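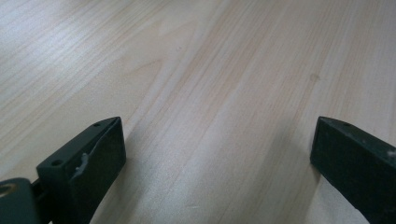 ## Brulley reading room tables to be cleaned and recoated in August

The pale tables in the Brulley reading room will be taken out of use in August for surface repairs. The work covers 20 tables and will be done in two batches, so that half the seats stay open throughout. Stankevičius, the joinery firm that looks after the library's furniture, was given the job after an inspection completed on 09/03/2026.

The inspection report lists 121 separate marks. Most are small: grey specks no bigger than a pinhead, faint brown smudges with soft edges, and dull patches where hands and forearms rest. Deeper faults, such as scratches that cross the grain, were found on only a few tops, all of them near the entrance.

Ilze Siliņa, who wrote the report, graded each mark by whether it could be felt with a fingertip. Marks that could not be felt were classed as surface stains and will be treated with a mild cleaner and a soft cloth. Marks that could be felt will be rubbed down by hand along the line of the grain, then spot-coated.

"The colour is the difficult part," Siliņa said. "On a surface this light, a repair one shade too warm shows from the door. We will test on the underside first and leave it for a week before deciding."

Glare was also looked at. Readers have complained that the tops shine near the windows, where the grain turns almost white in the afternoon and printed pages are hard to read against it. The report recommends a satin finish in place of the present one. Two samples have been prepared, one from Cosico and one from Brernel, and both are on show at the issue desk. The Cosico sample is slightly flatter. The Brernel sample keeps more of the contrast between the darker and lighter bands of the grain, and is the one preferred in the report.

The budget is 4000 euros, including transport. It does not cover the table legs, which will be tightened by library staff, or the two desks in the local history section – those have a different finish and will be inspected separately.

Each batch will be away for nine days. Freshly coated tops need to stand uncovered for the last three of these, and nothing should be placed on them in that time. Once the tables are back, the library asks readers to observe the following:

- Use the felt mats under laptops and lamps.
- Keep drinks to the side tables by the stairs.
- Report spills to the desk at once, and do not use wet wipes on the tops.

Reserved seats will be moved to the upper floor while the first batch is away. Readers with a seat booking for August will get a new seat number by post or e-mail. Group bookings of more than six people cannot be taken until both batches have been returned.

Comments on the two finish samples can be left in writing at the issue desk until the end of the month.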